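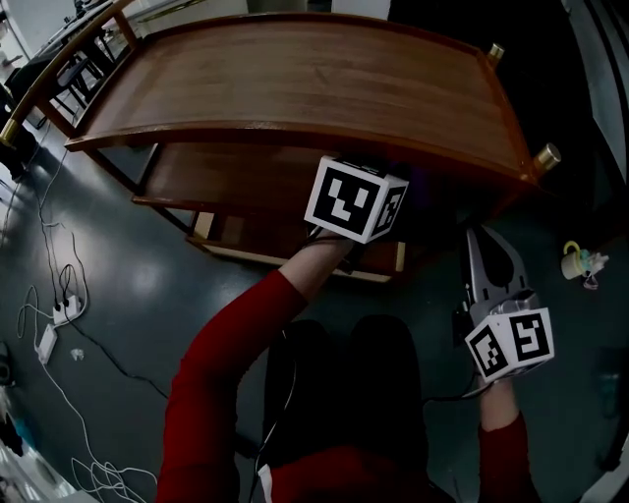 Working at the wooden cabinet with the hand-held gripper.

# Questions from staff about the new work at Plistdale

**Will the robots take my job?**
No positions are cut this year. Four people from furniture finishing now spend part of the week recording hand movements, and they keep their old pay grade.

**Do I need to know programming?**
No. You need patience and steady hands. The training takes 13 hours, and Kopecký looks after the software.

**What are the white cubes with black patterns?**
They are markers. The system reads them to know where the hands are, so please do not cover them with your sleeve.

**Can I say no?**
Yes. It is voluntary, and you may return to your usual bench at any time — tell your supervisor before Tuesday, when the roster is made.

**My wrist gets tired. What should I do?**
Stop and rest. Nobody must finish a recording with pain.

**Whom do I ask?**
Elínborg Hallgrímsson, extension 488.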